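Notebook, Brandamar service road
29 January 2022
Maya Saliba

Second look at the lane between the boundary walls. Purpose is to settle where the drainage sample points go before the Ornari crew sets out its marks. The drawings we have are from July and show the lane clear on both sides, so I am treating them as a guide only.

The beige wall is plain concrete and tall, with no ledge or joint I would trust as a datum. Levels will be taken from the curb on the red side instead. Staining on the beige wall is faint and stays near the bottom. I would put it down to splashback from the road, but I have no measurement to support that and it should not go in the report as a finding. 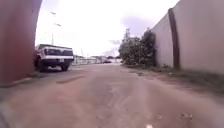

Spacing of the points stays at 19 m. I considered closing it up past the trees, where leaf litter is the likely cause of the slow gully, and decided against it. An uneven spacing makes the Divanora sheet hard to fill in and we lost half a morning to that last time. One extra point can be added by hand and labeled 6A.

Parking is the practical problem. A pickup standing close to the red wall covers the strip we need for the tape, and the curb behind it can't be read without moving the staff out into the road. Ask for the left side to be kept free for one morning. Cones the evening before.

Flow test: 500 L per point from the bowser, single release, timed to the gully. Total capacity is 2,000 L, so one refill after the fourth point — arrange the hydrant key in advance. Roy logger on the downstream end, clock checked against the phone first.

Open items:
- curb levels, both ends
- root check by the trees
- light pole base, cover plate and cable route
- revised drawing to Ornari

Comments

tk: Hydrant key is in the Brandamar gatehouse. Sign for it.

Lena: Would 6A not fall on the bend in the pipe? See the old survey.

M. Saliba: It might. Will shift it upstream and note the offset.

Contact | © 2022 Divanora field notes | Back to top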